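**Prornard to Open Frozen Dessert Kitchen in Mernbridge**

Prornard, the maker of frozen fruit and nut bars, will open a production kitchen in Mernbridge in June, the company announced. The site will replace its present kitchen in Sinditon, where space has limited output to two flavors at a time.

The new kitchen is designed to produce 3,000 bars a day and will employ 28 people. All current Sinditon staff have been offered positions at the new location. Hiring for the remaining posts will begin once the county food safety inspection is complete.

Six flavors are planned for the first season. They include the company's banana and peanut bar, a coconut and lime bar, and a dark chocolate bar made without dairy. The recipes will remain unchanged - each begins with whole fruit, blended and frozen on the same day - although the bars will be sold in a slightly smaller box.
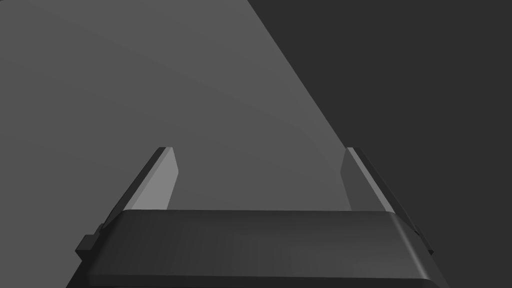
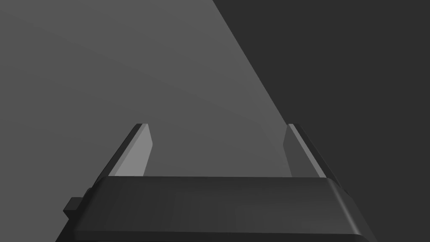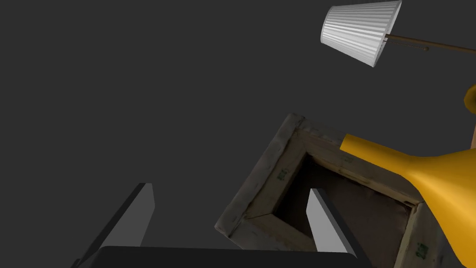 Will the bars still be sold in Sinditon after the move?

Grocery stores in Sinditon that now carry the bars will continue to receive deliveries on the same schedule. The counter at the old kitchen will close at the end of May, and unused punch cards from that counter will be accepted in Mernbridge through the summer.

Fruit for the new kitchen will be supplied by Camargo, a produce wholesaler that has worked with Prornard on its seasonal flavors. Under the agreement, Camargo will deliver ripe bananas each morning before 6 a.m. Peanuts will be roasted on site and ground in a separate room with its own entrance, and every box will carry an updated allergen statement.

A retail counter at the Mernbridge kitchen will be open to the public from noon to 6 p.m. Single bars and mixed boxes will be available there, along with a limited supply of broken pieces sold by weight as an ice cream topping. Orders for school and workplace events must be placed two weeks in advance.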